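4.2 Open-day demonstration

The second data set was gathered at the Ostard open day on 2025-10-15. Visitors were invited to sit at the collection table and try the hand-held grippers used in the laboratory sessions. Each visitor did one short task, picking up a small packaged item from a divided plastic container or putting it back, after a demonstrator had shown it once. No practice period was given. We wanted to see how people handled the grippers before they had formed habits with them.

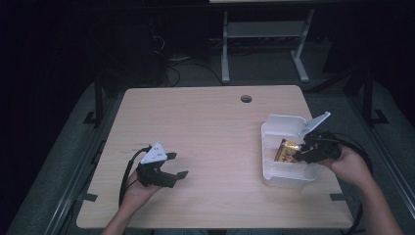 Figure 3. Two-handed work with the hand-held grippers. The right gripper reaches toward a packet in the open container.

In total, 456 attempts were recorded over the day, of which 37 were dropped because the marker plates could not be tracked for long enough. The remaining recordings were labelled by the same procedure as the laboratory set (Section 3.3), using the Rullar annotation tool. Start and end points were placed by hand.

Visitors differed from trained operators mainly in how they used the left hand. Operators tended to steady the container with the left gripper, while many visitors kept it still above the table and worked with the right alone. Visitors also paused more often before closing the jaws. We kept these pauses in the data and did not trim them to match the April recordings. The effect of this choice on the Litodard policy is reported in Section 5.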